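Getting a wavy poster to sit flat in a cheap frame
Posted in: Walls & Framing

gremby_attic
OK so I've got a stack of posters to get up before the end of May and the very first one is fighting me. It came rolled, the frame is one of those skinny black ones from Pruvstead, and every time I lay the sheet in, one side pops back up. I've been at this since 11 this morning (with lunch, I'm not a monster). Do I need to mount it on something? I'd really like to not glue it.

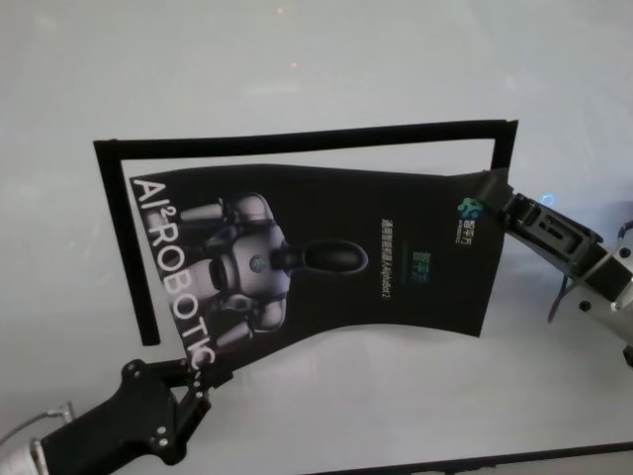
The frame itself is fine, I think. It's thin but it's square, and I've got it flat on a white table so I can see the corners. It's the sheet that won't behave. You can see the top bowing up toward the right and the bottom sagging, and that's with it held by opposite corners! Being a black print doesn't help either, I'm scared every bend is going to leave a mark.

thibodeau2
Don't glue anything. Roll it backwards around a fat tube, printed side out, clean paper over it, leave it 2 hours. Then flat under books overnight.

Kaan Yaman
Gonna disagree with thibodeau2 on the back-rolling. I did that to a dark one last year and got a row of little crescent creases all across the black part, and they catch the light every single evening. Just books and patience for me. I left mine a week.

thibodeau2
You rolled it too tight then. Fat tube, like I said.

Kaan Yaman
It was a mailing tube, it was plenty fat! Anyway, not my poster.

clokitz_fan
Also, hold it by two corners on the same long side when you lower it in. Diagonal like that puts a twist in it and it'll never land straight. Get one long edge against the frame and let the rest drop.

gremby_attic
Oh, that's a good point about the diagonal. I've been doing it that way every time. Would the cheap acrylic sheet on top hold it down, or will it still ripple?

clokitz_fan
Mine rippled until I put a piece of mat board behind it. Paid 19 bucks for a big sheet and cut it down, enough for a few frames.

gremby_attic
Books tonight, mat board tomorrow. Skipping the tube for now, sorry thibodeau2

thibodeau2
Your funeral lol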